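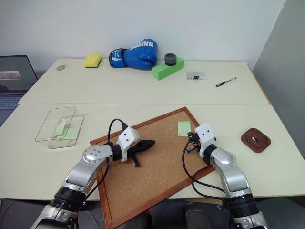 By Pui-shan Tam
June

Chapter 4
Choosing a Gripper You Can Live With

Every gripper on the market can pick up a foam block. Foam blocks are agreeable. They sit where you put them, they give a little when squeezed, and they photograph well in brochures. If your working life consists of moving foam blocks, you may skip to Chapter 5 with our congratulations.

The rest of us have to deal with push pins.

A push pin is a miserable thing to hold. The head is small and flared, the useful part is sharp, and when you set one down it rolls onto its side and points somewhere unhelpful. To fix a note to a cork board the robot must pick up the pin, turn it upright, bring it over the paper and press straight down hard enough to go in. A person does this while talking on the phone. The two-arm bench at Brosby took most of a winter to do it at all, and Chi-keung Kwok still keeps the bent pins in a jar.

This chapter is concerned with comparing grippers fairly. We use the pinning task throughout, for it punishes nearly every weakness a gripper can have. Soft fingers let the pin tilt as it meets the cork. Hard, smooth fingers let it spin. Fingers that are too wide hide the pin from the wrist camera at exactly the moment you would like to see it.

Texture matters more than catalogues suggest. A crosshatched pad gives the flare of the pin head something to catch on, and it copes with paper better than you might expect. Opening width matters as well, though buyers tend to ask for as much of it as they can get and then spend the next year knocking things over.
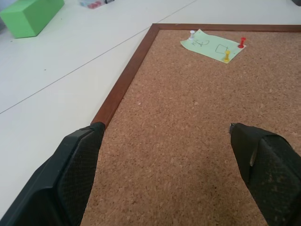
Cheuk-hei Kan objected to this section in draft: you are grading the fingers and letting the controller off. Put the same pads on the Nevitz and the Wadow controllers and you'll get two different grippers. I'd want 51 trials on each before I believed a word about texture.

The point is a fair one, and it cost us a good part of June. The trials are set out in Section 4.3, where the reader will find that Kan was right about the controllers and wrong about the texture, a result that pleased neither side.

Before you begin, fix what counts as a success and write it down. A pin that stands up in the cork but misses the paper is a failure, however handsome it looks. So is a note held firmly in place and torn down the middle. Decide these things early — by the sixteenth attempt you will be in a forgiving mood, and your notebook will show it.

18 comments
51 shares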